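Leftover food and trash sorting at the Zudside dining hall
Student project report, Environmental Studies elective
Wondimu Teshome and Liya Tsegaye

1. What we wanted to know

How much food gets thrown out at lunch, and does a sign change it. That was the whole question at the start. Zudside serves lunch to a lot of people and the bins are always full by 1:30. We had heard the usual complaints (portions too big, rice too dry, not enough time to eat) but no one had weighed anything. So we weighed it.

Second question came later: does stuff end up in the right bin. Short answer, no. Longer answer in section 4.

2. Background

Read two reports from the Yimer library on school lunch waste, both pretty old. They mostly agree that vegetables and bread get left behind and that students underestimate how much they leave. Neither one looked at wrappers or napkins, which we thought was odd. Anyone who has emptied a lunch bin knows it's a mix. Also read the serving guide from Danura, the company that runs our kitchen. It gives portion sizes but says nothing on leftovers. 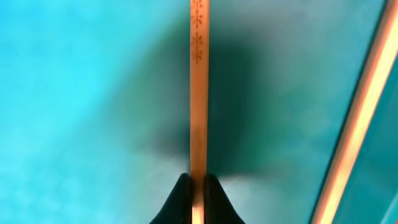 Our teacher told us to keep the background short so this is it. Sources at the end.

3. Method

Three weeks in October. Week one, no changes, just weighing. Week two, a sign at the serving line saying "Take less, come back for more." Week three, sign plus a smaller serving spoon for the rice and pasta.

Each day we stood by the return counter from the start of lunch to the end. People scraped their plates into one bucket for food and put everything else in a second one. We weighed the buckets on a kitchen scale from the Avora storeroom, wrote it down, then dumped them. Liya did the scale, Wondimu did the notebook. Switched in week three because the bucket is heavy.

We also did a survey, 130 forms handed out, 100 came back. Some were jokes. We left those in unless the whole form was a joke.

Problems with the method: one day the scale battery died and we had to guess from bucket fullness, so that day is out. Pizza day happened twice in week two and not at all in week three, which is not fair to week three. We should of checked the menu first.

4. Results

Food waste went down a little with the sign and more with the spoon. The average per person is in the table on our poster, we ran out of time to redo it here. Biggest drop was rice. Bread did not move at all. Salad actualy went up in week two, maybe because people took it to look good in front of the sign. 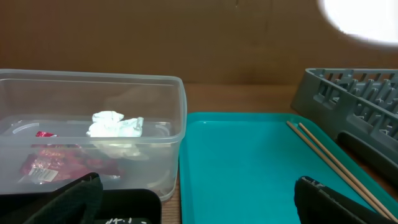 Sorting was worse than expected. Napkins in the food bucket almost every day. Snack wrappers too, and those didn't even come from the kitchen, people bring chips and candy from outside. The kitchen's compost pickup refuses a bucket if there's plastic or foil in it, so one wrapper can send the whole thing to the landfill. Had to pick them out by hand with gloves, which took 7 minutes on a good day, way more on a bad one.

Survey: top reason for leaving food was "not enough time." Second was "didn't like it." Roughly 3 in every 10 forms said portions were too big. Fewer than we thought, and kind of goes against our spoon idea, but the spoon worked anyway.

We asked for comments on the draft before turning it in. 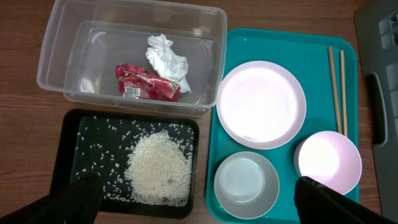

Liya Tsegaye: I still think the time thing is the main result and we buried it. If lunch was longer the sign wouldn't matter. Can we move it up?

Did not move it up, no time, but she's right that it needs its own study. Would need the school to change the schedule for a week, which is a big ask.

5. What we recommend

Keep the small spoon. Costs nothing.
Label the buckets with words, bigger ones.
Put a separate bin for wrappers before the food bucket so people get rid of them first.
Ask Danura for half slices of bread.

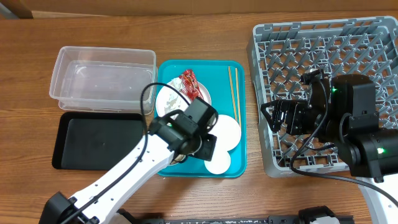 Fig. 4. Clear container, black tray, and a plate with crumbs on a teal tray.

6. If we did it again

Check the menu. Bring spare batteries. Do a fourth week with no sign and no small spoon to see if people go back to normal, we think they would. Weigh the napkins seperately. And hand out the survey at the start of lunch, when people are stuck in line and will fill in anything.

Thanks to the kitchen staff for letting us stand in the way.

Sources: two lunch waste reports, Yimer library. Danura serving guide, kitchen copy.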